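Gripper Comparison, Hand-Held Units: Speaker Notes
Plondgate Internal Seminar, 14/03/2024
Presenter: Apolline Chevalier

Slide 1. Opening
Thank the Filstead group for the loan of the bench. State the purpose of the talk: to report on the comparison of two fingertip pads, Brando and Obi, on hand-held parallel grippers. Remind the audience that arm-mounted results were presented in November and will not be repeated.

Slide 2. Test conditions
Each pad was used for 90 grasps by the same operator. Objects were laid on a cloth that was deliberately left unsmoothed. A flat board flatters every gripper, and last year's scores were too high as a result. Mention that the printed grid assists with camera alignment, although the folds reduce its value near the edges of the work area.

Slide 3. Object set
Pause on this slide. The set mixes rigid and soft items, and the soft ones account for most of the disagreement between operators.

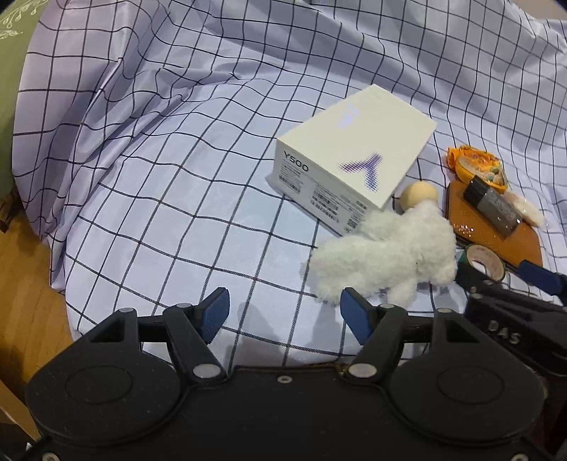
Figure 1. Grippers with blue finger pads at the gridded cloth, with a white box, a plush toy and a small ball among the objects.

Explain that plush is scored separately. The pads close on fur well before they reach anything firm, and the operator tends to stop squeezing too early. Small smooth balls present the opposite problem. Of the 17 failed grasps recorded with Brando, 11 involved a round object. Do not read out the full table; it is in the handout.

Slide 4. Rings and rolls
Tape rolls were included at the request of the packaging team. The protocol calls for a grasp across the outside of the roll, one fingertip on each side, with the opening left clear. Obi performed better on this task. Brando required a second attempt in almost 2 cases out of every ten. If asked, the closing force was not measured directly and no claim should be made about it.

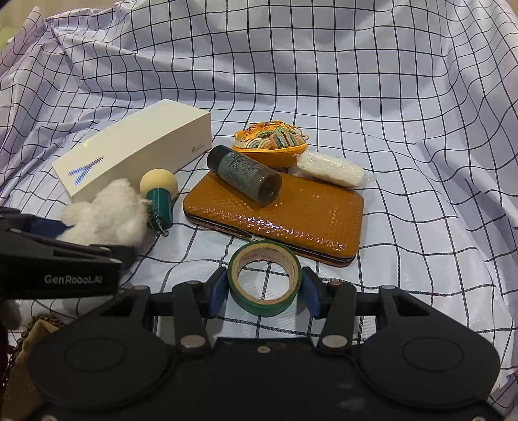
Quentin Perrin replied, on reading the draft, that the roll results should not be compared until both pads have been tested at the same level of wear, and that the Obi set was newer by several weeks. He would accept the ranking for soft objects as it stands.

Acknowledge this point before moving on. The worn set is to be replaced and the roll task repeated.

Slide 5. Recommendations
Adopt Obi for soft goods. Defer a decision on rolls and rings. Retain the wrinkled cloth for all future sessions, including those with the arm.

Slide 6. Questions
Allow ten minutes. Refer questions on camera calibration to the Filstead group. Handouts are at the door.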